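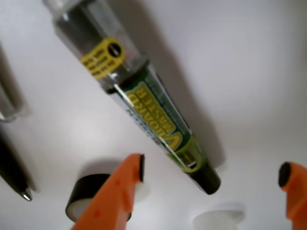 Board Master marker, green barrel

Do interlinked smoke alarms really need replacing when they still beep?

Asked on a Thursday, in Fire and home safety

Our building is run by Mancuso and they want every unit to swap its smoke alarms before December. Sixteen units, 1,581 dollars total, split evenly. The ones I have are Sumel, they go off every time I make toast, and I press the button and they beep. The letter says they are "past service life" and names Miveo as the replacement. Sounds to me like somebody gets a cut. Is there any real rule here or is it a sales pitch?

3 answers

Answer 1 (marked helpful)
Take one down and look at the back. There should be a manufacture date, and many alarms are meant to be replaced ten years after it. The test button mostly tells you the battery, the circuit and the horn work. It doesn't tell you much about how well the sensor picks up smoke from a slow fire in a couch. Your local fire code may also have something to say, so call the fire department's non-emergency line and ask. I'd still want the itemized quote from Mancuso. Your share is under a hundred dollars, and I'd want to know how many alarms that buys and whether labor is in it.

Answer 2
Total racket. We were quoted 3,000 at Pradedero and it came down to 600 once people started asking questions. Mine are older than my kid and work fine.

Answer 3
"Work fine" meaning they beep? See the first answer. I don't trust management letters either, but argue about the price and get the alarms changed anyway. Also, don't mix brands on an interlinked set unless the maker says they're compatible. Some won't talk to each other.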